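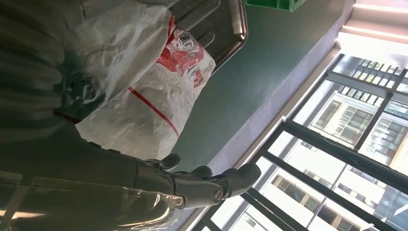 Search products
Go

Cendier Bench Scale

A plain counter scale for packing rooms and mail desks, sold by Uminero. It weighs up to 2,000 grams in 2 gram steps and shows grams or ounces. Set it on a level surface and press Tare before adding the tray.

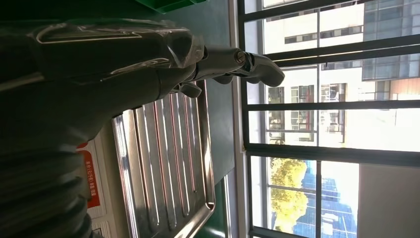

Stainless steel tray with raised rim and ridges.

The tray lifts off for washing. Use warm water and a soft cloth, and dry it well. Spare trays come in grey only.

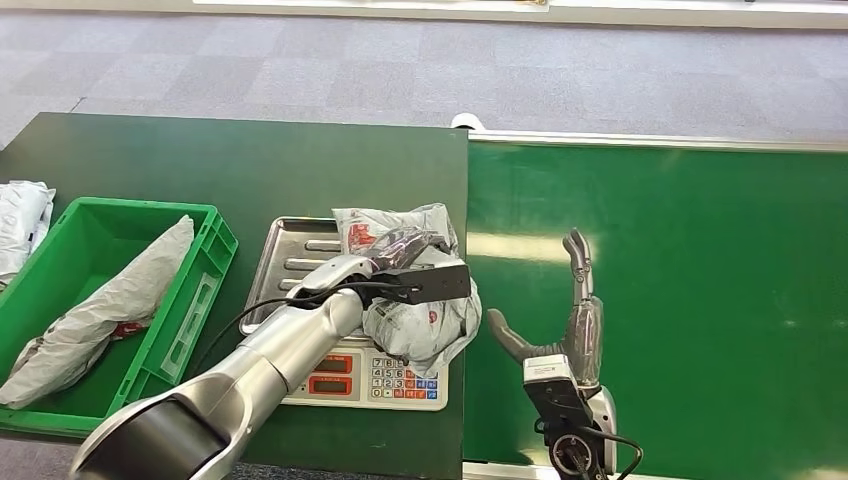
Adapter included. Batteries are sold separately. Order code 3136. Ships from our Giritik warehouse.

Comments

Manouchehr Karimi: Good for small parcels. The cord is a bit short.

hashemi_mail: Does it come in a dark colour?

Uminero: Sorry, no.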